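Teaching by Hand - Gallery from the Semwal Workshop

Posted 10 May 2021 by Kausar Rind

These pages collect our work on cable sorting with two arms. Grivwood asked us if a robot can learn to take old computer power supplies out of a mixed lot and put the wires in order. We do not program the movements. A person drives the arms with handheld controllers, we record everything, and the model learns from the recordings afterwards.

Solange Petrenko and Refugio Medrano did most of the driving this spring. In the beginning one demonstration took Refugio almost two minutes. Now he needs 45 seconds, if the wires are kind to him.

Wires are the difficult part. A metal box stays where you put it, but a bundle of wires moves when you lift it, and then the other arm must wait or follow. We tell new drivers to hold the bundle high first and look where the connector hangs, and only then go down.

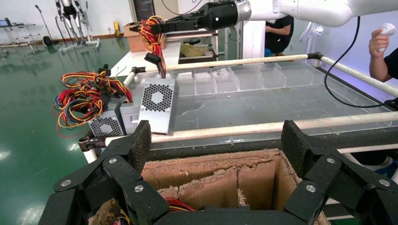
The second thing we had to learn was patience with the bad recordings. Harvey Hiebert wanted to delete every try where the driver hesitated. Lucie Doucette wanted to keep them, and in December we tested both ways. Her set was better at recovering after a dropped wire, so now we delete only the tries where a cable was damaged or a controller lost connection.

We have 2,000 demonstrations in total, and about 300 of them are with wires only. The others include the power supplies too. A driver works for half an hour and then changes with the next one. After longer than this the hands become lazy and one sees it in the data - small jumps, late closing of the fingers.

Next on the list are the Brandov fingertips, which are softer and should hold a single thin wire better. Solange will drive the first session with them. If you drove with us before and want to try again, write to Lucie, she keeps the schedule.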